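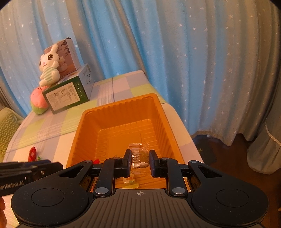 Patunwood Home Automation Club — Chores Group

Can a machine do housework yet? People ask me this a lot, usually right after they've seen a video of one folding a shirt. Here's my answer as of 1 February 2025, in pieces, because it doesn't fit in one post.

Start with snacks and candy. You have a table, you have an orange tray, and you want the wrapped stuff in the tray. A four-year-old can do it. As chores go it's near the bottom of the list for difficulty, and it is still a hard one for a machine.

Clear plastic is the first problem. The packet between the fingertips up there is see-through film with a crimped seal at the top. Film throws bright highlights, and you can see what's behind it. A lot of depth cameras look at that and report nothing there, or report the tray floor.

Second problem is that a wrapper isn't the shape of the food. The ends fan out. If the fingers close on the loose end you may get a good hold on plastic and a bad hold on the snack. People feel the difference and shift their grip without thinking about it. Most grippers don't shift anything.

Third is the cloth. A candy on a bare counter slides when you bump it. A candy on a tablecloth can catch, and so can your fingertips if you come in too low. Then you're moving the cloth and everything on it.

We tried a packet-sorting job in November on the club's arm, a secondhand Flivex. 18 packets, mixed kinds, one tray. It got 12 of them in. Four it never found, and two it dropped on the way over. All six of those were clear film.

With paper-wrapped sugar cubes, same arm and same tray, it got 15 out of 18. So the arm can reach and it can grip. Most of what it lost, it lost on seeing.

Two fingers are enough for this, by the way. I keep hearing that we need a full five-finger hand before any of it works at home. For small packets I don't think so. Two flat pads that face each other and have a bit of give will hold nearly everything in a snack drawer.

Where two fingers fall short is opening the packet. You have to hold one side of the seal and pull the other. That's two grippers working together, or one gripper and a clamp on the table. We haven't got a reliable version of either.

Mircea Pop runs packing at Surdu, the bakery supply place, and I asked him how they handle it. He said their line drops wrapped rolls into trays all day and hardly misses. But the rolls arrive one at a time, same size, same direction, on a gray belt with a light over it.

That's the real gap between the shop floor and the living room. Surdu's machine never meets a plush rabbit. On a home table there are boxes, toys, stripes, plaid, a red wrapper over here and a green scrap over there, and the machine has to work out which of those it's supposed to pick up.

The scrap is a good one to think about. Is it trash or is it candy? You know at a glance. A system that has learned "small, shiny, colored = candy" will put it in the tray and count it as a success.

Speed, too. Our best run took 8 minutes for one tray. I can do it by hand before the kettle boils. I don't mind slow if it runs while I'm out, but then it has to be able to get itself out of trouble, and it can't do that yet.

Somebody asked about the Mirard countertop unit. I've only seen it at a demo. It cleared mugs and bowls well. I asked them to try a bag of chips and they moved on to the next part of the demo, so I can't tell you.

My list as it stands. Ready now: floors, if you pick up first. Nearly ready: rigid dishes from a clear table. Some years off: laundry, mixed toys, snacks in clear plastic. I'd move snacks up if the camera side got better, since the hands are close.

If you want to test your own setup, use what's in the kitchen. Mix clear wrappers and colored ones, leave the tablecloth on, don't tidy the table first. Write down the misses by type of wrapper. Post them under this and I'll add them to the club sheet.

Next thread will be socks.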